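Plultton Drawer Handling Software
Progress report to the Skevumberg Fund
Prepared by Ainhoa Manzano, software lead
12/7/21

Status: on schedule for planning and control, behind on perception.

1. Work since the last report

The period went mostly into the drawer task. The planner, the force controller and the logging tools now run from one launch file, and an operator can start a trial without help from the software team. The old setup needed three terminals and a fixed order of commands, and most of our lost sessions in May came from getting that order wrong.
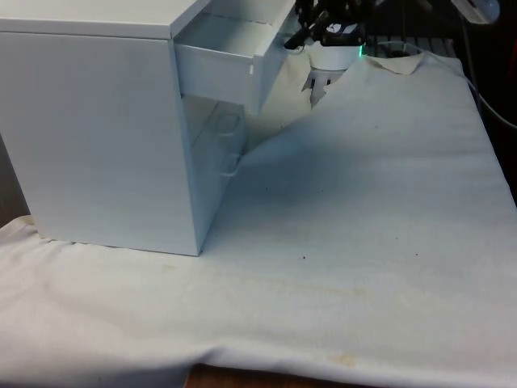 Drawer state is now an explicit input to the planner. Before a motion is sent, the perception module has to report each drawer as closed, partly open or open, with a confidence value. The middle state is the hard one. With the top drawer partway out, as it is here, the closed fronts below it fall into shadow and their pale handles lose most of their contrast against the cabinet. The module used to report those handles as missing. It now keeps the last good handle position and lowers its confidence, and the planner asks for a second view if the value drops too far.

White furniture on a white cloth remains our worst case for depth. Barrett Delacroix rewrote the edge filter to use the drawer gaps as the main cue, and we have kept the old filter available as a switch until the comparison is complete.

2. Wrist view and calibration

The wrist stream is used for the last part of the approach, after the fixed view has given a starting pose. We changed the time stamps on both streams to come from the same clock.

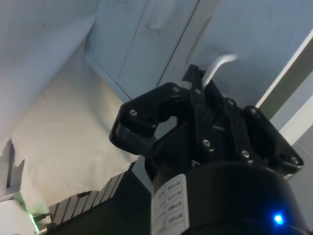 The older offset between the two streams was small but it changed from one session to the next, so no fixed correction could remove it. Replaying the May logs with corrected stamps brought 11 failed approaches back inside the planner's limits. Four did not improve, and we are treating those as calibration errors.

Calibration itself is still done by hand. Busia, our calibration tool, can solve for the wrist pose but does not yet warn the operator when the result is poor. That check is the next item on Barrett's list.

3. Pull controller

The pull controller has two phases: contact with the handle, then a straight pull along the drawer axis. The switch between them was a fixed delay. It is now a force threshold with a timeout — if the threshold is not met, the arm backs off and the trial is logged as no contact.
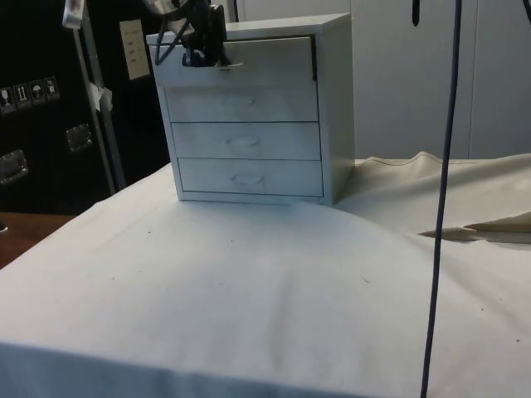 Photo: Plultton project, drawer workspace

We have logged 466 trials with the new controller against a target of 2,000 for the full project. The remaining trials depend on the recovery behavior described in section 4, and we do not plan to run large batches before it is stable. Pull direction is still estimated from the cabinet face, which works poorly if the face is seen at a steep angle.

4. Recovery and logging

A failed trial now ends with a reason code. Crenshaw, the log viewer, groups trials by code and plays both camera streams next to the force trace. It has cut review time enough that Ainhoa's team can go through a session on the same day. Recovery is limited to backing off and trying once more. Retrying from a different approach angle works in simulation and has not been enabled on the arm.
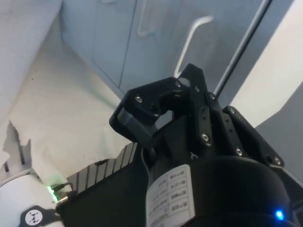 5. Next period

Finish the Busia calibration warning and run it on all stored sessions.

Close the edge filter comparison and remove whichever version loses.

Enable the second approach angle on the arm, at reduced speed to start.

Resume trial batches once recovery has run for a full week without a manual stop.

No change to the budget is requested. The perception delay will be absorbed by moving the documentation work to the following period.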